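Hurnden hand-held set: known problems

Read before training. The summary sheet calls this set clean. I don't think it is.

Of 60 takes recorded with the hand-held grippers, 49 are in the release. The other 11 lost tracking partway through, and the log blames "operator speed." I doubt it. Slow takes failed too, and 4 of the failures came right after a restart.

Width readings drift. A closed gripper can report a gap of some 5 mm. Drallo, our loader, hides this by rounding, so turn rounding off before you trust any grasp label.

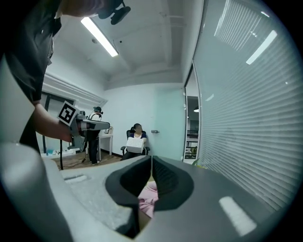
Gumaro Ventura, data maintainer

Soft items are the worst case. With pink fabric visible below slightly open fingers, I wouldn't accept "held" on the width number alone. Marker poses need the same doubt: the fix from June was tested on one unit.

Open: retest all units, relabel fabric takes.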